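Questions we get about Kurkholm laundry nights

What is a laundry night?
Wednesday evenings we take over the self-service laundry and swap, mend and wash clothes together. It started with 15 neighbors and we love how it's grown!

Do I have to bring something?
Nope! Most people bring a bag of things they've stopped wearing, but you're just as welcome to come with a sock that needs darning. 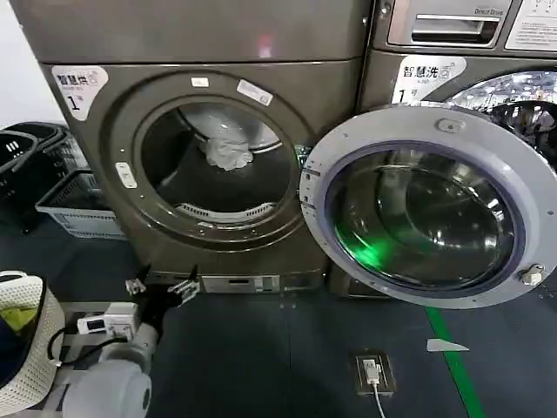
What can go on the swap table?
Anything clean and wearable - coats, kids' stuff, scarves, you name it. Please leave shoes at home, we run out of space fast.

I can't sew at all. Can I still mend?
Yes, please do! Simone Bezerra teaches beginners at 7 p.m. and her patches are gorgeous. Needles and thread are on us.

Who pays for the wash?
You pay for your own load. Swap items get washed from the donation jar.

Can I bring my kids?
Sure, they usually end up sorting buttons (we have 476 of them).

What happens to leftovers?
Tarcísio Honorato takes them to the Medeiros thrift store the next morning.

Last updated: August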